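How to Sit Through a Robot Demo Without Being Sold One

Robotics > Buying and Evaluating > How-to

I go to a lot of open days. Most of them have decent coffee and a machine that does one thing very well, at the same spot on the same table, all afternoon. If your boss has sent you to one of these with instructions to "see if it's any good," this page is for you. It won't make you an engineer. It should get you home with a few answers you can write down.

My running case is the open day Iltow held in June at its shop in Ferkport, where the company showed a two-armed robot running in simulation and, later in the day, a real one in the back hall. The software behind both is called Tomitz.

What you need

A notebook. A watch or a phone with a timer. One object from your own workplace that fits in a coat pocket. A list of the tasks you'd want done, in plain words, with the boring ones at the top.

Step 1. Write your questions before you get there

Do this at home. Once you're standing in front of a moving arm you will forget half of them, and a good presenter will help you forget the rest. Mine for Iltow were short:

Who picks the target, a person or the software?
What happens when a grasp fails?
How long does one full cycle take, including the reset?
What did you change this morning to make it work today?

The last one gets the best answers. Ask it in a friendly way and then stop talking.

Step 2. Find out what is driving

Ask early if the robot is being steered by a person, replaying a recorded motion, or choosing its own moves. All of these can look the same from the visitors' side of the rope. At Iltow I had to ask twice. Mathias Hollenstein, who ran the simulation station, told me the morning runs were steered by a colleague with hand controllers and the afternoon runs were on the learned policy. Fair enough, but the sign at the door said "autonomous" and it said it all day.

Write the answer down next to the time. If it changes during the visit, write that down too.

Step 3. Count the tries yourself

You'll be given a success rate. Get your own. Stand in one place for 15 tries and make a mark for each, good or bad. I did this after lunch and got 9 clean ones. The slide in the lobby talked about 1000 runs and a much happier number, and when I asked what counted as a success I was told that a touch in the right area did. I count a success when the thing that was supposed to get done is done.

Decide on your own rule before you start counting and don't soften it halfway through, which is tempting when the staff are nice.

Step 4. Ask for a change

Small changes are plenty. Ask them to turn the target a little, start the arms from another pose, or swap the color of the wall behind it. In simulation this costs them nothing and takes a minute, so there's no good reason to refuse. If they do refuse, or say that feature is coming, put a star in your notebook.

At the real station, take out your pocket object. I brought a door hinge. They were polite about it and did not let me use it.

Step 5. Learn to read the simulated view

A simulated demo is usually shown from the robot's side, looking out over its own body, and it takes a bit of getting used to. First find the arms. Then find the thing they're meant to work on. After that, look at the gap between the two, because that gap is where the job gets done or doesn't.
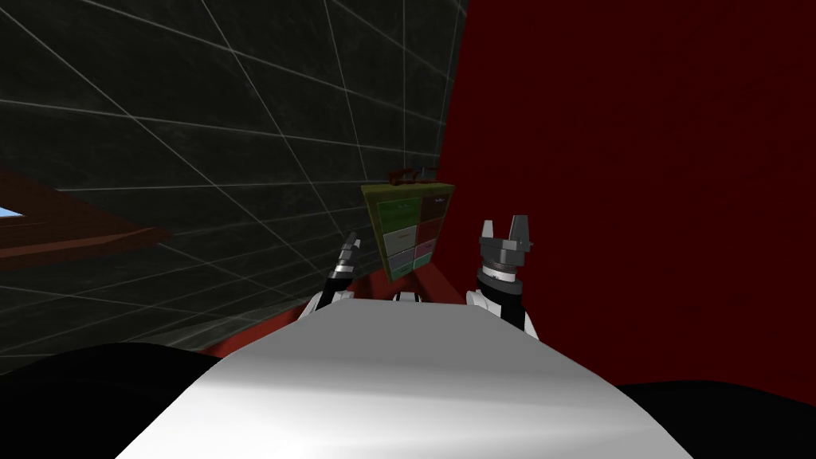 Words: Anwara Majumder
Filed under How-to | Friday, October 9, 2020

Take this view as practice. Both grippers are up, one on either side of the tiled panel with the olive-green border, and the fingers on the right-hand one are open. So at this instant that gripper isn't closed on anything. A presenter talking over a view like this can make it sound as if the task is nearly finished. All it tells you is that there's a panel and a robot facing it.

Notice how plain the surroundings are, too. A gray wall with a grid of lines and a flat red one are easy on a vision system. Your stockroom has shelves, tape, a bad light and somebody's jacket. Ask how the software does with clutter, and ask to see it.

I'd also ask about the panel itself. Some tiles have faint marks near their upper edges that I can't read. If the job depends on telling one tile from another, find out whether the robot goes by color, by position, or by information the simulator hands over for free. A real camera doesn't get that last kind of help.

Step 6. Ask how it moves to hardware

Get them to name one task that runs in simulation and also on the real machine, and watch both on the same day. Iltow did show me one, to their credit. The real arms were much slower and somebody kept a hand near the stop button throughout.

Then ask about cost in time. How many recorded sessions did the task need? I was told 200 for theirs. Whether a new task at your site would need the same again, Hollenstein couldn't say, and I liked him better for it.

Step 7. Write it up the same evening

One page. What you saw, what you were told, and keep those two apart. I use a line down the middle of the sheet. Anything in the right-hand column goes back to the company by email, and you wait for a reply before anyone talks about a trial.

I sent Iltow my list the next morning. I've had answers to the questions on safety and on floor space. The one about clutter is still open.

Related: Reading a Gripper Spec Sheet | What We Asked Fakhoury Before the Trial | Floor Space for Two-Armed Machines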